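An Open Day at Nemmont, Where Robots Practice Putting Things Away

31 Jan 2026

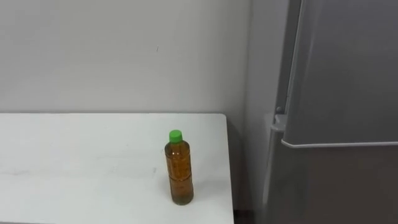

Starting with one bottle

Nemmont opened its test kitchens to the public on Saturday, and the first stop on the tour was a white table beside a tall gray refrigerator. A clear bottle with a green cap stood near the end of the table. The job for the robot, a wheeled machine called Isum, was to pick the bottle up, turn to the refrigerator, open the door, put the bottle on a shelf and close the door again.

Most adults do this in a few seconds without looking. Isum took just under two minutes on its first run of the morning. It spent a good part of that time in front of the table with its arm folded, working out where the bottle was.

Clear plastic is hard for cameras. Light passes through it, bends at the curves and bounces off the shoulders, and the depth sensor may report the wall behind instead of the thing in front. The guide for our group explained that a filled bottle is easier than an empty one, and that a bright cap helps a lot. The team has a second set of bottles with clear caps and no liquid, and those were not part of the public runs. Asked why, the guide said the success rate was not good enough yet to make people stand and watch.

There is also the question of squeezing. Too little grip and a full bottle slides down through the fingers when the arm lifts. Too much and the side caves in. Isum closes its hand in small steps and checks the load at each one, and visitors standing near the rope could hear the motor click as it did so.

The refrigerator door

The bottle went up without trouble in all the runs our group watched. The door was another matter. A refrigerator seal holds tight for the first inch and then lets go, and a robot that pulls hard enough to break the seal can end up swinging the door into its own base. Isum handles this by pulling slowly, stopping when it feels the seal give, and backing its wheels away before it pulls again.

It has one arm, so it can't hold the bottle and open the door together. On the second run it set the bottle back on the table, opened the door, went back for the bottle and carried it over. On the third it opened the door first. The planning software picks the order, and the staff said they do not always know ahead of time which one it will choose.

The third run was the one that failed. The door drifted partly shut while Isum was turned toward the table, and the arm touched it on the way in. The robot stopped, as it is meant to, and a technician reset it. The whole thing took three minutes and several people in the group moved on to the next room before it started again.

How the practice works

Nemmont has been in the building since September. The company rents the ground floor of a former furniture showroom and has divided it into small rooms, most of them kitchens or parts of kitchens. The walls are left plain. Furniture and appliances are moved between sessions so the robots do not learn one layout by heart.

Before Isum runs a task by itself, a person runs it many times by remote control. The operator sits in the next room with a headset and a pair of hand controls and sees what the robot sees. These sessions are recorded and used for training. According to a chart on the wall of the operator room, the team has 2683 recorded runs of the bottle task, with different bottles, tables and lighting.

Visitors could try the controls on a practice rig, moving foam blocks from one tray to another. The line for this was the longest of the day. It is harder than it looks, mainly in judging distance, and most people reached past the block on the first try. A girl of perhaps ten was the best in our group by a wide margin.

On the task in the kitchen, Isum working alone now gets the bottle into the refrigerator with the door closed behind it in 78 percent of attempts. That figure covers capped, filled bottles only. Nemmont counts a run as failed if anyone has to step in, even if nothing falls.

What it is for

Nemmont does not plan to sell robots to homes in the near future. Its first customer is Ahuja, a catering company that stocks shared kitchens in office buildings. Ahuja wants a machine that can work overnight, moving drinks from a delivery cart to the refrigerators on each floor. Speed matters less there, with the building empty and a whole night to do it in.

A trial is set for one building, with a staff member on site for every shift. The staff were open about the things Isum can't do that a person in the job would do without being told. It does not notice a spill unless it has been told to look for one. It can't read an expiration date well enough to be trusted with it. If a shelf is full it stops and sends a message.

The hand is made by an outside supplier, Clulter, and it was on display with its cover off in the last room. The finger pads are soft rubber and wear out faster than anything else on the machine. A tray next to it held used pads, some worn smooth and a few torn at the corner. Changing a set takes a few minutes with a small screwdriver, and the staff do it once a week.

Questions from the floor

The tour ended with a short question period in the lobby. People asked about price, which Nemmont would not give, and about jobs. The answer on jobs was that Ahuja has trouble filling its night shifts and that the trial will not replace anyone now employed. One man wanted to know whether the robot could load a dishwasher. A dishwasher was installed in the fourth room, the staff said, and work on it has started, but so far only with plastic plates.

By closing time 125 people had signed in at the front desk. Nemmont expects to hold another open day after the office trial. Tours are free, run 40 minutes and need to be booked through the company. Children are welcome but must stay behind the rope while a robot is moving.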